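# Fikent modular work table with Skindeck maple board 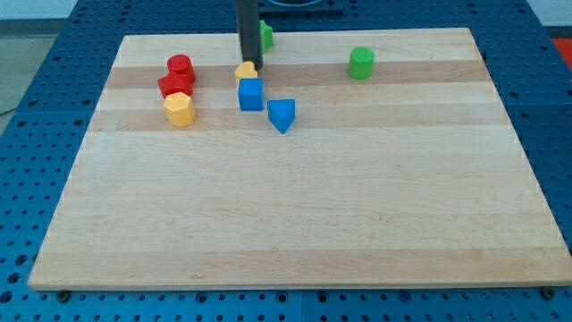

*Skindeck board on the Fikent table, coloured blocks at the back and a rod tool over one of the two yellow ones.*

The Fikent table is a perforated base for a small robot arm. It is sold as single panels or as a set, and most customers order it together with a Skindeck board, which sits on the panels and gives the arm a plain surface to work on. This page covers what is in each set, what you need to supply yourself and what to allow for in a first-year budget.

## What you get

The standard set (order code Fikent 16) contains:

- 16 blue panels with a regular grid of round holes
- joining pieces and a levelling foot for each outer corner
- one Skindeck board in glued maple strips
- bolts for holding the board at its front corners
- one set of coloured blocks in red, yellow, blue and green
- a hex key and a printed assembly sheet

The arm, the controller, the tool and any cameras are not included. We don't sell arms. If you have not chosen one yet, send us the drawing of the base flange before you order and we will tell you whether it can be bolted straight to the panels or needs an adaptor plate.

## The board

Skindeck boards are made by gluing strips of maple side by side, so the face is banded in paler and darker wood and no two boards match. Grain lines and small dark flecks are normal and we don't accept returns for them. If your vision software is sensitive to background, ask for a Danden overlay, a matt grey sheet cut to the same size as the board. It can be lifted off again when you don't need it.

Boards are supplied sanded and unlacquered. Wipe them with a dry cloth. Please do not oil them — an oiled surface changes how blocks slide, and results taken before and after will not compare.

A board used every day for pushing and sorting work will need light sanding in time. Customers who run long unattended sessions usually keep a second board and swap them.

## The blocks

The block set is meant for pushing, sorting and stacking tasks. It includes cubes, cylinders, a hexagonal prism and a triangular prism. The blocks are small enough to leave plenty of clear board for the arm to move them into. Replacement blocks are sold by colour. We can't split a colour, so if you lose one red piece you will need to buy the red bag.

## Pushing or gripping

A plain rod is the cheapest tool to start with. It has no moving parts and needs no air line or extra cable, and for pushing work it does all that is needed. If you expect to pick things up as well, budget for a gripper from the start and check the payload of the arm with it fitted. Vermeulen tool adaptors fit both, and changing over means undoing one collar. The adaptor is a separate item on the price list.

## Prices

| Item | Price (£, excluding VAT) |
|---|---|
| Fikent 16 standard set | 4,000 |
| Skindeck board, spare | 391 |
| Vermeulen tool adaptor | 391 |
| Danden overlay | 100 |
| Replacement blocks, one colour | 16 |

Prices checked 29/05/2021. Delivery to a ground-floor address on the UK mainland is included with the standard set. Stairs, islands and overseas addresses are quoted separately.

## Planning the space

Put the table on a solid floor. Levelling feet will take up a small slope, but they won't cure a floor that moves when people walk past. Leave room to get to at least three sides, and keep the controller where its stop button can be reached from outside the arm's range.

Two people can put the set together in a morning. Lay the panels first, join them, level the whole table and only then fit the arm. The board goes on last. Tighten its bolts by hand before using the key, as overtightening will mark the edge.

The risk assessment for the finished cell is the buyer's job. We can supply panel drawings and weights for it on request.

## Other costs to allow for

- Electrical work, if there is no socket close to the controller
- Guarding or a floor scanner, depending on the arm
- Camera mounts (any bolt that fits the panel holes will do)
- A spare board in the first year for heavy use

## Ordering

Sets are made up in batches. Orders that miss the March batch go into the next one, and we confirm the dispatch week in writing once the deposit has cleared. Spare boards, overlays and blocks are kept in stock and go out separately. Quote the order code and your arm model on all enquiries.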